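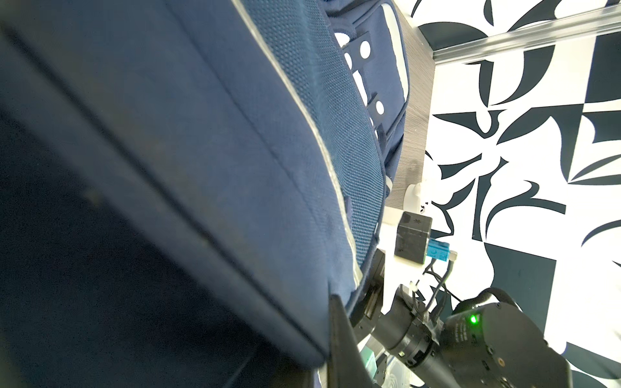 Planning the second packing cell

The Grendon workshop has been asked to give its equipment list for next year before the end of March. We want to buy a second cell of the same kind as the present one: two arms, a gripper on each, and a small camera over each gripper. The backpack work has shown us where the money should go. Soft bags ask much more from the fingers than boxes do, and a finger must often go close under the fabric, near zippers and straps.

For this reason we put four spare sets of fingers in the budget, and not only the pair that comes with each arm.
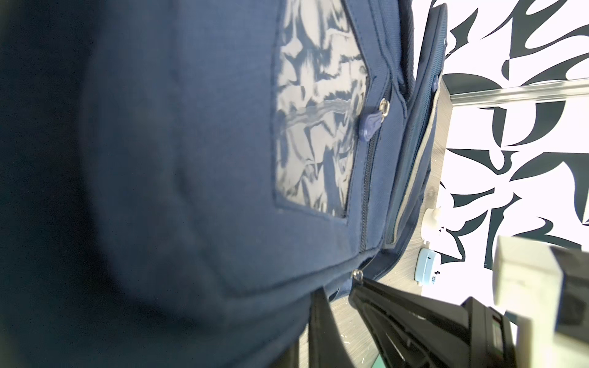

Quotes so far

We asked Dronico and Lenum for prices. Dronico is cheaper for the arms, but its delivery is 30 working days and the cables are charged separately. Lenum includes the cables and two years of service – this is the part we forgot to count last time. The aluminum frame and the floor panel can be made by Ruggiero, who already has our drawings.

Please also keep some money for small objects. Books, clocks and pencil cases cost little, but they are needed next to the bag from the first day, and this line is always missing in the plan.

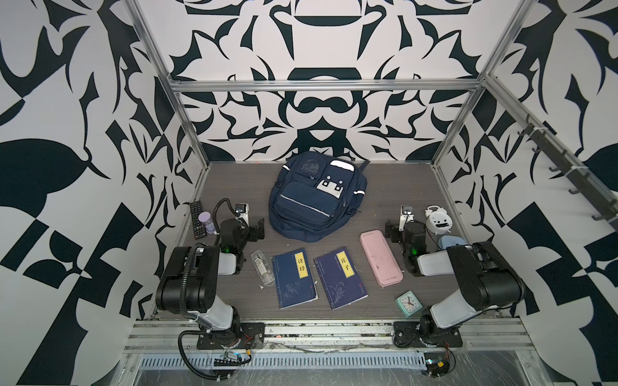 Gemma Bellini asks that we do not order both arms before the service contract is read by the purchasing office. She would prefer to pay more for Lenum than to wait again for a spare motor. Comments on the list can be sent to the workshop address until the end of the month.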